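Frequently Asked Questions: Can a Machine Do My Chores Yet?

Compiled by Meenakshi Malhotra for the Werkier reader help pages. Last revised 2024-06-17.

Can I buy a robot that folds laundry?

You can buy things that are sold that way. Whether you end up with folded laundry is a separate matter. Most of what readers write to us about falls into two groups: a cabinet that wants each shirt clipped in by hand, or an arm on a table that is still a research project with a price tag. If you have to stand there and feed it, count your own minutes before you call it automatic.

But I saw a video of one folding a shirt.

So did we. Ask how many takes it took, whether the video was sped up, and whether somebody out of view was steering. Then ask to see it with a shirt you brought yourself, handed over in a ball. Companies that are proud of their machine will usually say yes. The others will tell you about the roadmap.

Why is cloth so much harder than boxes?

A box is the same box after you pick it up. A sweater changes shape the moment anything touches it, and the part you need next, say a cuff or a shoulder seam, may now be tucked inside a fold. A person finds it by feel without thinking. A machine mostly has to look, and what it can see is often the wrong side of the lump. 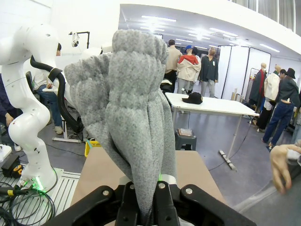
Knits are worse than woven shirts in this respect. They stretch, they droop, and they bunch up wherever they are held. Getting hold of the thing is the easy half. Knowing which bit you have hold of, and where the rest of it went, is where the time goes. When a salesperson says "it handles garments," ask which ones. If the answer is towels, you are talking about a towel machine.

Gemechu Araya tells me I'm too hard on these things. Is he right?

Gemechu runs the finishing room at Kareck, a knitwear shop, and has been arguing with this page since January. His point is that a slow machine that works all night may still beat a fast person who goes home at five. Fair enough, if it works all night without someone coming over to untangle it. He kept a log for us of one trial: 2,341 pieces offered to the machine, 1,452 folded well enough to go on the shelf. He thinks that is promising. I think somebody refolded the rest.

What about sorting, dishes, wiping counters?

Same answer, different mess. Sorting goes best when the items are stiff and look different from each other. Dishes are fine once they are in the dishwasher, a machine that has been doing its one job well for decades and gets very little press. Wiping is easy to demonstrate and hard to do well. Look at the corners.

Is a shop floor any easier than a house?

Yes, because you can arrange a shop floor to suit the machine. Kemppainen, a uniform supplier, reduced its line to 2 garment types before its folding station was worth switching on. You can't do that with a family's laundry basket. Keep this in mind when a factory success is used to sell you something for the spare room.

Should I put down a deposit on the Mavov?

I wouldn't. The deposit is 300 dollars, the delivery date has moved before, and the refund wording is vague enough that I had to read it several times. If you want one, wait until you can see it in a stranger's house.

What would change your mind?

A full basket, mixed and inside out, left with the machine while everyone goes out to lunch. Send us the address and we'll bring the basket.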